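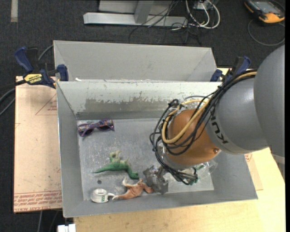

図7 ピッキング課題の作業台。手前の箱に恐竜の玩具、サングラス、白いロール状の物などを入れ、KUKAのアームで取り出す。

4.2 箱の中身と学生チームの作業

さて、この節では装置の話を少し離れて、授業の中で私たちが実際に何をしていたのかを書いておきたい。チームは5人で、Rafia Malikが把持計画、Nazareno Lo Prestiがケーブルまわり、私はというと主に箱の中身を選ぶ係だった(これが意外と楽しい!)。課題の名前はSkuroraといい、指導教員のDennis Cheetham先生が5月に配った一枚の紙から始まっている。そこには「箱から箱へ、物を移すこと」としか書いていなかったので、最初の打ち合わせはほとんど雑談で終わってしまった。

物品を選ぶときは、形がなるべく似ないようにした。図7の箱でいうと、恐竜は尾が細くて首も脚も突き出しているから、どこをつかむかで結果がずいぶん変わりそうだし、サングラスは奥の隅に寄っていて壁が近い。壁際の物をどう扱うかは、チームの中でもいちばん議論になったところで、Rafiaは「まず中央へ引き寄せてからつかむ」派、私は「そのまま上から行けるでしょ」派だった。結局、両方の方策を実装して比べることになり、その結果は5章にまとめてある。

物品は全部で20種類を用意し、1回の試行ではその一部を手で箱に入れた。きれいに並べるとどうしても人間の好みが出てしまうので、箱の上でざっと手を放すだけにしている。おかげで玩具が横倒しになったり、別の玩具とくっついたりするのだが、把持計画にとってはこの重なりこそが悩みの種で、深度画像だけでは二つの物が一つの塊に見えてしまうことが何度もあった。

それから地味な話だけれど、箱の固定は大事である。図7のように左右からクランプで押さえるやり方に落ち着くまで、私たちは試行のたびに箱の位置を測り直していた。固定してからは座標の較正が一日に一度で済むようになり、2018年9月の最終発表までに3200回の試行を記録できた。次節では、この記録から学習用のデータをどう切り出したかを説明する。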